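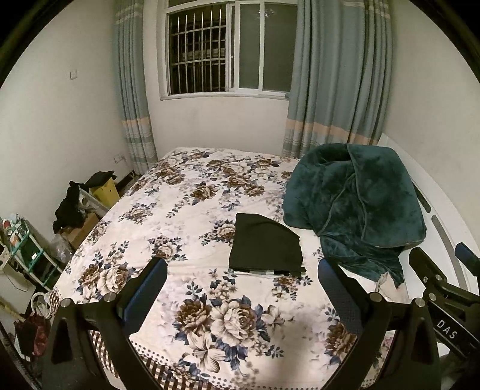
Home Textiles & Care, unit 4 handout
Sorting, folding and the bed as a work surface

Bring this to lab. Room 302, not the sewing room. Last term's copy had the wrong room on it, toss that one.

Readings: Zutonen course pack, pp. 16 to end of chapter. Skim the part on starch.

1. Why start on the bed

Biggest flat surface in most small bedrooms. Right height for most adults, no bending to the floor. Downside: soft. Folds made on a mattress come out a little off square, esp. knits. For anything that needs a sharp crease use a table or board.

Bottom sheet on and pulled tight first. Work on top of it. If the sheet is wrinkled you can't tell whether the garment is.

Printed sheets: a big floral (peonies, roses, leaves) hides small items. Pale socks, hankies, light cloths vanish on a pale ground. Dark clothes show up fine. Check the whole surface by hand before you call it clear, look under and behind anything bulky.

A sheet with a border (checks, stripe, dots) gives you a straight line to square up against. Use it.

2. Order of work

Bulky stuff first or last? Argued over every year. Course answer: move it first, fold it last. Plush blanket in a heap eats up half your space. Push it to the head end, do the clothes, then come back to it.

Flat pieces next. Then small pieces. Loose cloths get their own pile, don't let them ride along under a folded shirt.

Check the bottom of each fold before stacking. Lining, hem or a second garment sticking out underneath = refold. Takes seconds now. Much longer once it's in the drawer.

3. Dark garments

Lint. Do NOT fold black on top of a fleece or plush throw. Fold on the sheet, move the blanket clear.
Inside out for wash, right side out for storage.
Square fold for the shelf, file fold for a drawer. Know both for the quiz.
Aim for straight edges on all four sides. One side always drifts, usually the sleeve side. Fix by opening one fold, no need to start over.

4. Plush blankets

Shake out, outdoors if possible. Find the piped seam if there is one and match seam to seam, gives you a true edge on a fabric that otherwise slides all over.
Halves, halves again, then thirds. Press the air out with your forearm.
Dont iron. Low heat or line dry. Heat flattens the pile and it won't come back.
Storage: breathable bag. The Gristeo bags in the lab closet are OK, the clear plastic ones aren't for long term.

5. Headboard and wall side

The side people skip. Things slide into the gap. Run a hand down between mattress and headboard every time you strip the bed. Molded or inset strips on a headboard collect dust, damp cloth along the groove and then a dry one.

Window in the room: open it before shaking anything. Strong sun on a dark throw all summer will fade one side, so turn it now and then.

6. Lab task (pairs)

Each station gets one made bed, one mixed pile from the Ruchti bin. Clear and fold, pile to finish. Write down the order you worked in and where you lost time. Sketch the piles, stick figures fine.

Station sheet is form 181. Hand it in before you leave, I can't take them by email, the Skuvitard upload page is still broken.

Write-up: 2,000 words max, due before the January break ends. Include
- what you folded first and why
- one thing you refolded
- care labels for two items, copied exactly
- what you would change about teh setup

For next time: unit 5, fitted sheets. Bring one from home if you can, elastic all the way around, any size.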